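Mortar Samples from the Layug Terraces: A Summary of the Spring Survey

4 min read

The survey of the lower terraces at Layug concluded in April, and the thin sections have now been examined. This post summarizes the principal observations and indicates where the present interpretation differs from the one I published on this blog after the first visit.

The terraces consist of three retaining walls built from a dark volcanic stone, bedded in a pale mortar that has long been described as ordinary lime. The description goes back to a short report prepared for the district office at Witville, whose authors did not have access to a petrographic microscope. Their conclusion was reasonable on the evidence available to them. It was repeated in later guides without further testing, and I repeated it myself.

With the permission of the site office, Iara Ojeda and I collected 48 samples from the joints of the middle and lower walls. Sampling was restricted to places where the mortar had already begun to separate from the stone. The upper wall was excluded, as it was repointed in modern times and the original material cannot be reached without damage. Each sample was bagged, numbered and logged by wall, course and distance from the eastern stair.

Of the samples collected, 30 were judged sound enough for thin sectioning. The sections were prepared in Steltville under the supervision of Virgilio Policarpio, to whom I am grateful for his patience with several very fragile pieces from the lower wall. 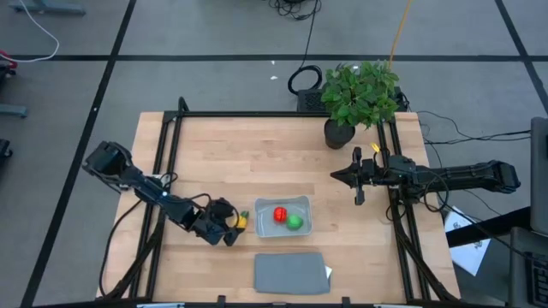
Tabletop with two robot arms and a small yellow object.

The sections show a fine matrix containing angular fragments of volcanic glass. In many of them the edges of the glass are visibly altered, and a narrow reaction rim separates the fragment from the surrounding binder. Such rims are consistent with a lime mixed with reactive ash, a practice well known from other regions but not previously reported for these walls. Crushed shell is present in the lower wall and absent from the middle one.

Two explanations have been proposed for this difference. Yatziri Cervantes considers that the walls belong to separate building periods, the lower being the earlier. Ignacio Lorente prefers a single campaign in which the supply of shell from Sonport was interrupted. I incline toward the first view. The courses of the lower wall are noticeably less regular, and the joint between the two walls at the eastern stair is a straight one, without bonding stones. Neither point is decisive.

The source of the ash also remains open. The nearest deposit lies roughly 70 kilometers inland, and its composition has been compared with only a few of our fragments. Jomar Saludo has agreed to collect reference material from the river banks closer to the site, where ash may have been redeposited by flooding.

Readers have asked about radiocarbon dating. Charcoal was found in four samples, all from the lower wall. The quantities are small, and old wood may have been used as fuel for the kilns, so any result would require caution. No submission has yet been made.

Correction to the previous post: the bench mark at the foot of the eastern stair stands at 906 meters. The figure given earlier referred to the top of the upper wall.

Contact | © All text by the author unless otherwise stated | Back to top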